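Mollemari Tableware Rental – Questions We Get a Lot

Please read before you call, the phone is one person and she's usually loading the van.

What's in a pastel set?
Small bowls in mixed colors, one white ceramic spoon per bowl, a serving tray, a wooden board. Big bowl for ice is extra, see below. Sets come in dessert size and party size. Dessert size is the one most people want.

Can I pick the colors?
Sort of. You can ask for more pink or more green and we'll try. All one color, no – not unless you book the full stock, and even then the pinks run out first.

How many can you do?
Up to 100 place settings from the Poscombe store. Over that we have to pull from the other shelf and need more notice. Send an email with the head count, even a guess.

Do the bowls stack?
Yes. Same shape, they sit inside each other and you can see the rims down the side. Please don't go too high. Stacks that are too tall come back with chips on the bottom one. Spoons go in the top bowl or in a cup next to it, either is fine. Don't put spoons between the bowls, that's how the glaze gets scratched.

How should I lay it out?
However you like. For a help-yourself table we put the stack on the tray, board to one side, ice bowl near the front corner where people can reach it without leaning over everything. Dark table looks best with the pastels, in our opinion. If yours is pale, ask about the charcoal runner.

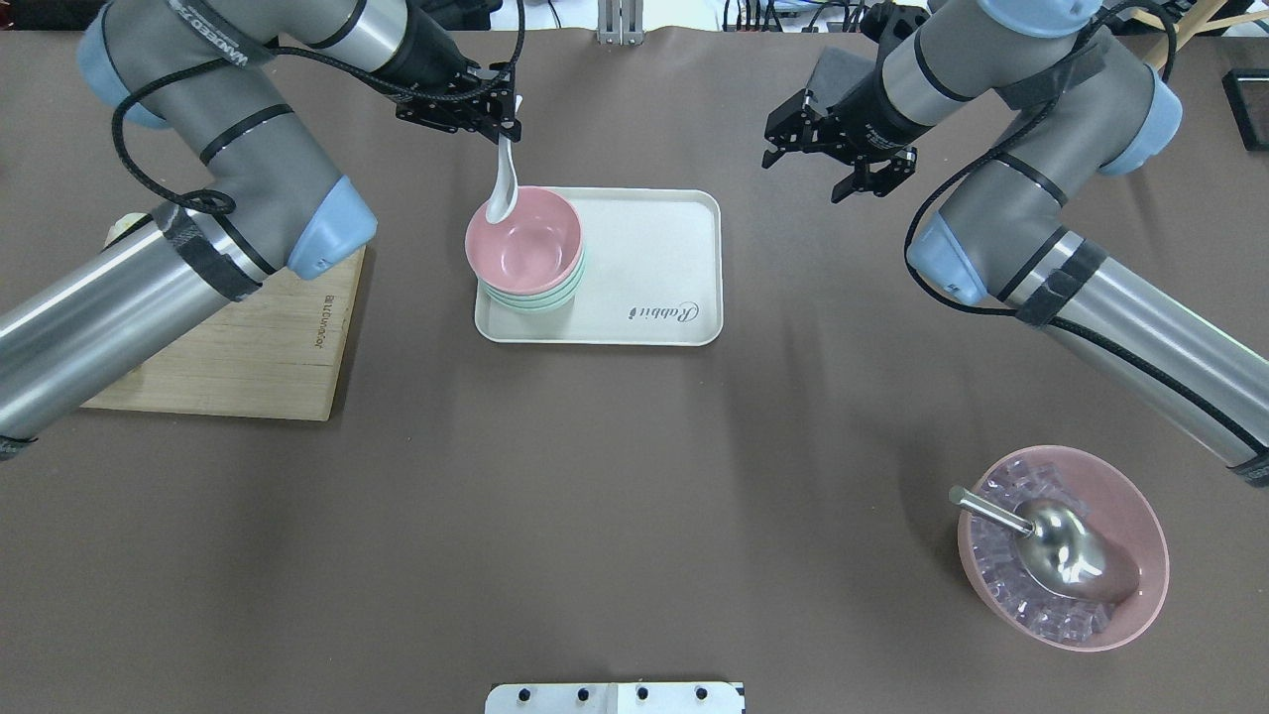

Small bowls on the Rabbit tray, with the board and the big pink bowl of lavender ice.

What's the writing on the tray?
It says Rabbit. Off-white tray, rounded corners, raised lip so things don't slide off when you carry it. We also have plain ones with no lettering if a rabbit isn't your thing. Say so when you book, otherwise you get whichever is clean.

Is the board safe for cutting?
Yes, it's a cutting board. Use it for fruit, cake, cheese. No raw meat please. Wipe it down, dry it standing up, do NOT leave it in the sink overnight. We've had 2 split this year already.

How do I get the ice that color?
Drop of red and a drop of blue food coloring in the water before freezing. Less than you think. Butterfly pea tea with a squeeze of lemon works to, comes out a bit more purple. Freeze in ordinary trays. Tip it into the big bowl right before guests come – it looks great for half an hour and then you have purple soup. Keep a second batch in the freezer if it's a long party.

Will the ice stain the bowl?
Hasn't so far with food coloring. Berries can. Rinse the same night and you're fine.

Do I have to wash everything before returning?
Rinse, yes. Wash, no. Scrape off food, rinse under the tap, put back in the crate with the dividers. Anything with dried-on frosting gets a cleaning fee.

Dishwasher? Microwave?
Bowls and spoons, dishwasher OK, top rack. Tray by hand. Board by hand, see above. Microwave no.

I broke one.
It happens. Keep the peices if it's safe to, put them in a bag, tell us at drop-off. First bowl is on us. After that it comes out of the deposit at the price on your sheet.

Where do I pick up?
Poscombe store, side door, from 9 in the morning. Starkmont customers can use the drop point, but crates only, no loose items. The Starkmont door code changes so check your confirmation.

How long can I keep it?
Some 17 hours is standard, so evening pickup, back the next morning. Longer is fine off season, January especially. Just ask.

What's the Gál set?
Our other line. Darker glaze, deeper bowls, meant for soup. Not on the same price sheet. Can't be mixed with pastels in one crate, the sizes don't fit the dividers.

My question's not here.
Email is best. Put your booking number in the subject line (it's on the crate label too, looks like 2542). Replies same day, mostly.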